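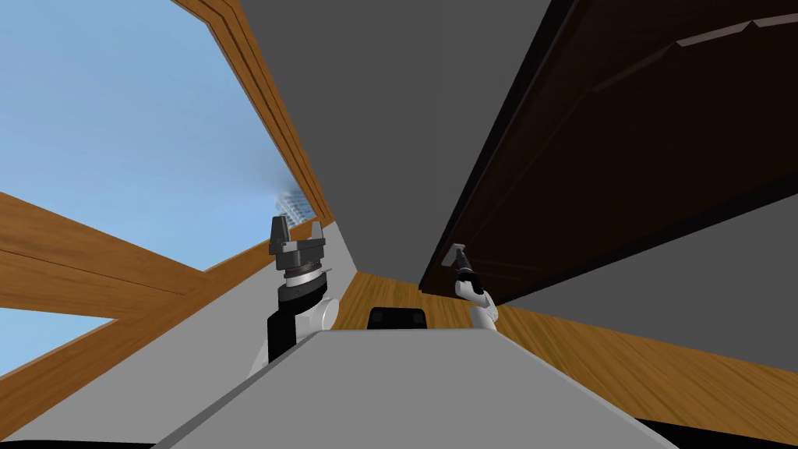
Two arms in the simulated room, the right one up by the cabinet door.

Workshop Tips: Teaching Two Arms to Open a Cabinet (Before You Own the Cabinet)

Last updated 04/03/2022

If you share a workshop, you already know that the shelf marked "in progress" is where projects go to be dusted. Ours has been on it twice. The plan is a two-armed helper on a flat body that can open a cabinet, fetch the glue and close the cabinet again, a job I currently do myself for free. We call it Flornow, and before we let it near real hinges we are making all its mistakes on a computer. These are the tips I wish I'd had taped above the bench.

Build the room first, and build it dull
My first simulated room had a rug, a fruit bowl and a clock. It took an evening and taught me how to draw a fruit bowl. What you want is a floor, some walls, a window if you must, and the one thing the arms are going to touch. Plain gray walls are fine. I did keep the wood grain on the floor and the window frame, and a hazy tall building outside the glass. I'm only human.

Measure the real door, then measure it again with the tape the right way round
Height off the floor, width, thickness, and how far any molding sticks out. Wing-sze Fu caught me using the inside width on one line and the outside width on the next. In the simulator, this gave us a door that passed politely through its own wall. Write the numbers on masking tape and stick the tape to the door. Paper walks off.

Tilt the view
A straight-on view makes every reach look like a success. Drop the viewpoint low, lean it hard to one side, and look along the arm toward the door. Your neck will complain, and you may feel you're on a boat, but gaps show up that you'd never spot from the front. Save your favorite bad angles so you can get back to them. We keep 3, all named after ships.

Decide what the other arm is doing
With two arms, one works and the other gets ideas. Park the idle one somewhere specific. Ours goes upright with the gripper fingers pointing at the ceiling, like a student who knows the answer. Save that as a named pose and send the arm there at the start and end of every run. "Wherever it was last" is not a pose.

Mind the edge of the door
A dark door hides its own edge, both from you and on screen. If you can't tell whether the fingers are touching the underside or hovering just below it, paint the door a silly color for the afternoon and change it back when you're done. I put off doing this for weeks on grounds of taste. Then I made the door pink and found my mistake before the kettle boiled.

Slow it down
Run everything at a crawl first. If your software has a speed slider, it will be set too high by whoever used it last, and that person will be you. Hooman Ghorbani wrote a start-up check that refuses to run until you've typed the speed in by hand. I found this insulting right up to the day it stopped me.

Run it more often than you'd like
One good run is luck. We do 200 before anybody is allowed to use the word "works" in the shop, with the door moved a little each time. Leave them going over lunch and log the failures with a short note. "Missed" is no use a week later. "Fingers closed early, left of the molding" is.

Name your files as if a stranger will inherit them
A stranger will, in April, and he'll have your face and your password. Put the room, the pose and the version in the name. I once lost an evening to 16 files called "final", one of which was.

Keep a bench version of the same job
Screw an offcut and a cheap hinge to a board and clamp it where the arms will eventually live. Swing it by hand now and then. It reminds you that real hinges stick, sag and squeak, and that yours has sawdust in it. Wing-sze rubs candle wax on the screws before driving them, and they do come out again more easily when I've put the hinge on upside down.

Odds and ends
Label both ends of every cable, even the ones you're sure about.
Keep the stop button on the side of your good hand, with no mugs in front of it.
Back up the room before you "just tidy it".
A baking tray makes a good parts tray. Buy a second one for baking.
If the arms are swapped left for right, check the labels before you rewrite the code. Ask me how long the rewrite took.

Next job is the hinge friction, which I've been guessing at with great confidence.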